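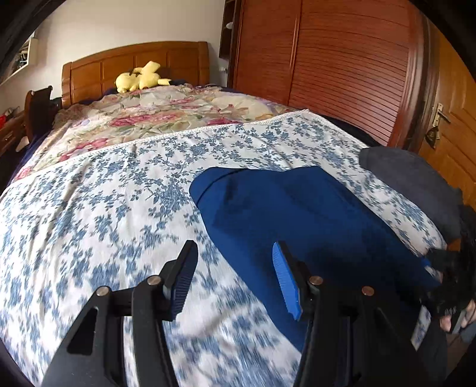 Blue fabric on the bed, one of the colours in the list.

Rosel - a small list of fabric colour names

Last updated 08/12/2025

What this is

I sew, I buy far too much cloth online, and I got fed up with never knowing what a shop meant by "ocean" or "dusk". So I started a spreadsheet. Then the spreadsheet got out of hand, and now it lives here as Rosel, a plain CSV file of colour names used for fabric and clothes, with notes on what you might expect to see if you ordered one.

It has 400 names in it, sorted into 11 families (blue is by far the biggest, and I could probably have done the whole thing on blues alone!). I'm putting it online mainly so my sewing group can stop asking me to email it, but anyone is welcome to it.

What's in the file

There is one file, rosel.csv, and each row is one colour name. The columns are:

name - the colour name in lower case, spelled the way the shop spelled it
family - which of the families I put it in
depth - pale, mid or dark
warmth - warm, cool or neither
also_called - other names for what looks to me like the same colour, split by semicolons
note - anything I felt like saying

A couple of rows, so you know what you're getting:

royal blue, blue, mid, cool, bright blue; true blue, "stronger than people expect, lovely as a lining"
oatmeal, brown, pale, warm, porridge; oat, "grey in some shops, so do order a swatch"
petrol, green, dark, cool, deep teal, "I moved this out of blue in August and I'm still not sure"

There are no hex codes and I'm not going to add any. I did try, early on, but cotton and velvet dyed from the same pot look like two different colours, and my screen doesn't agree with my phone anyway. If you want codes there are plenty of paint and web lists which will do you much better than mine.

Where the names came from

Mostly shop listings, swatch cards and the little labels on thread. About 200 came out of old mail order catalogues that I had in a box, and those are my favourites (biscuit! elephant! something called "gentleman's grey"!). I only took the names, none of the shop's own wording, and all the notes are mine.

I put each name in its family by looking at cloth wherever I could get hold of some, next to a window, in the daytime. Where I only had a printed card to go on, the note starts with the word "card". Trust those rows a bit less.

Things that are wrong with it

It's one person's eyes. I see turquoise as green and half my family tell me I'm mad, so if you're a turquoise-is-blue person you'll want to change those rows.

Purples are thin because I don't like purple much and didn't buy it. Sorry. The same goes for neons.

"Nude", "flesh" and "skin" are left out, as they mean something different to whoever's saying them and the cloth could be anything. I've got 18 other names sitting in a separate tab that I couldn't place at all, "mood" being the worst of them, and those aren't in the file either.

Names are all in English. I'd love a French or Spanish version but my French stops at "bleu marine".

Using it

Open it in any spreadsheet program. It's saved as UTF-8, so if "café" comes out as gibberish, pick that when you import. A few of the notes have commas in them and are in quote marks, which has tripped up at least one old program of mine.

Do what you like with it - sort your stash, name your yarn, print it out and stick it on the sewing room door. A mention is nice but I won't chase you for it.

If you spot a mistake, open an issue with the colour name in the title. Please don't send me a rewritten file, I can't tell what you've changed and I end up going through it line by line with a cup of tea going cold.

Still to do

Finish the greens
Decide about petrol
Add a column for how badly it shows fluff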